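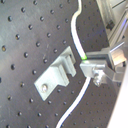
Arranco por lo que más me gusta: el recorrido. Antes de hablar de clips, de etiquetas o de bridas quiero que la sala piense en el camino que hace un cable desde que sale de un sitio hasta que llega a otro, porque ahí se decide casi todo lo demás y casi siempre se deja para el final. Señalar la curva en S del cable blanco sobre el tablero. Preguntar quién tiene uno igual en su mesa (¡se levantan muchas manos, siempre!). Luego bajar la vista al soporte gris, atornillado plano contra la rejilla de agujeros: ese es el punto fijo, y con un punto fijo ya se puede empezar a dibujar una ruta. Dejar unos segundos de silencio para que miren.

Presentación rápida

Soy Hernán Zapata, trabajo en el taller de Osach y llevo media vida peleándome con cables. Agradecer a Hortensia Escobar la invitación y a Corina Stöckli el haber leído la primera versión de estas notas (me tachó media página, con toda la razón).

La charla tiene 4 bloques: ruta, sujeción, extremos y mantenimiento. Si vamos mal de tiempo, recortar mantenimiento. Los extremos no se tocan, es lo que la gente se lleva puesto a casa.

Aviso de que hay material para manosear al fondo, en la mesa de Nalonow. Que se levanten cuando quieran, no me molesta nada.

Bloque 1. La ruta

Contar lo del tablero de Multura. Lo desmontamos en abril y dentro había 738 metros de cable. Pausa. Repetir la cifra despacio. Lo volvimos a montar con la misma función y nos sobró una bobina que todavía anda por el almacén. No compramos nada especial, solo movimos los puntos de paso antes de cortar.

Por qué me entusiasma tanto un tablero perforado: ¡porque se puede cambiar de idea! Un agujero más allá, un agujero más acá, y a seguir. En una pared lisa cada error es un taladro y una discusión. Con la rejilla se prueba la ruta con el cable suelto encima, se mira, se corrige y recién entonces se atornilla.

Cómo lo hago yo:
Coloco los dos extremos primero.
Tiendo el cable por encima, sin sujetar nada, y lo dejo caer donde quiera.
Marco con cinta de papel los sitios donde se cruza con otra cosa.
Pongo los puntos de paso y vuelvo a tender.

Insistir en el segundo paso. El cable tiene memoria de la bobina y tira hacia su lado, y si uno lo obliga a ir recto desde el principio acaba haciendo fuerza en el clip equivocado. Escucharlo un poco. (Khoa Diệp se ríe cuando digo «escuchar al cable», pero él lo hace también, lo he visto.)

Si preguntan por el radio de curvatura: remitir a la hoja del fabricante de cada cable. No dar una cifra general. La última vez di una y estuve contestando correos hasta el verano.

Bloque 2. Los clips

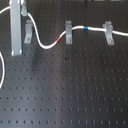
Cable blanco y clips grises: la panza en U baja más que las bases y remonta hacia la derecha.

Este es mi tema favorito del día, ¡se va a notar! Hablar de la holgura. Mucha gente ve una panza así y quiere estirarla enseguida. Pedirles que se aguanten un momento y que miren primero el clip de la izquierda: el cable pasa pegado a su lado derecho, sin estar metido en el cuerpo. Entonces la pregunta cambia. ¿Hay que estirar, o hay que encajar primero y ver cuánta panza queda?

Mi respuesta: encajar primero. La curva que quede después es la holgura de verdad, y con esa sí se puede decidir.

Hacer la demostración con la maqueta pequeña, la de dos clips. Pasos, por si me pongo nervioso:
Sujetar el cable a cada lado del clip, con los dedos cerca.
Presentarlo paralelo a la ranura. Si entra cruzado, muerde la funda.
Empujar con el pulgar hasta notar que asienta.
Soltar y dar un tironcito suave a lo largo.

El tironcito es importante y la gente se lo salta. Pedir un voluntario de la primera fila para que lo repita. Aino Kauppinen me ha prometido que sale ella si no se anima nadie.

Separación entre clips. Aquí va la anécdota del almacén de Villca, con el cable que pasaba por detrás de una estantería y tenía un clip en cada punta y ninguno en medio. Cada vez que alguien sacaba una caja, lo enganchaba. Dos clips más y se acabó el problema. Llegamos con la escalera, tardamos menos que el café, y el encargado nos miraba como si fuéramos magos. ¡Me encantan esos arreglos!

Ojo con pasarse al otro lado: un tablero con clips en cada agujero es precioso y no hay quien lo modifique. Yo empiezo con pocos y añado donde el cable se mueve.

Si hay tiempo, comentar el tema del color. Cable claro sobre fondo oscuro, se lee el recorrido desde la puerta. En Osach usamos fondo oscuro en todos los tableros de prácticas desde que Corina lo propuso, y los alumnos encuentran los fallos mucho antes. Con cable negro sobre negro hay que seguirlo con el dedo.

Bloque 3. Los extremos

Beber agua. Bajar el ritmo, que aquí suelo acelerarme.

Un recorrido perfecto con un mal extremo es un mal recorrido. Hablar del conector como de una cosa que alguien va a agarrar muchas veces, con prisa y probablemente de espaldas a la luz. Tiene que llegar a su sitio sin tirar. Tiene que haber espacio para la mano. Y hay que poder saber cuál es sin seguir el cable entero.

Para esto último, las marcas de color. Una banda cerca del conector, en el propio cable. Fijarse en la marca roja, corta, a poca distancia del conector: con eso basta para distinguirlo. Yo pongo la misma banda en el otro extremo, y si el cable es largo, otra a mitad de camino. Cinta, funda termorretráctil, lo que haya en el cajón. Lo que pido es que todo el taller use el mismo código y que esté pegado en la pared.

Contar la etiqueta 1809. Era un cable de Multura con su número impreso, clarísimo, en los dos extremos, y el cuaderno donde se explicaba qué era el 1809 se había perdido en una mudanza. Ahí sigue, etiquetado y misterioso. Risas, espero.

Agarrar siempre por el cuerpo del conector, nunca por el cable. Enseñar el gesto con la mano en alto para que se vea desde atrás.

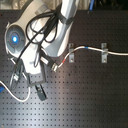 Bloque 4. Mantenimiento

Si quedan menos de diez minutos, ir directo a la lista y dejar lo demás para el pasillo.

Revisión que hacemos en Osach al cerrar cada tanda de prácticas:
Pasar la mano por todo el recorrido, de punta a punta.
Apretar los tornillos de los soportes.
Buscar fundas marcadas a la entrada de los clips.
Quitar los cables que no van a ninguna parte. ¡Quitarlos ese mismo día!
Repasar las bandas de color que se estén despegando.

Del cuarto punto podría hablar una hora entera. Retirar cable muerto es de las tareas más agradecidas que conozco, se ve el tablero respirar. Guardar los trozos largos enrollados con velcro y un papelito con la medida.

Preguntas

Las que salen siempre:
¿Bridas o velcro? Velcro mientras se prueba. Brida cuando ya está decidido, y sin apretarla hasta que marque la funda.
¿Se pueden juntar varios cables en un clip? Si el clip está hecho para eso, sí. Si hay que forzarlo, poner otro al lado.
¿Sirve en casa, detrás del escritorio? ¡Claro! Un trozo pequeño de tablero y una tarde.

Recordar que la maqueta se queda montada hasta las seis y que Hortensia tiene las hojas con el código de colores. Pedir que devuelvan los clips de la mesa de Nalonow, que la otra vez volvimos con la caja medio vacía.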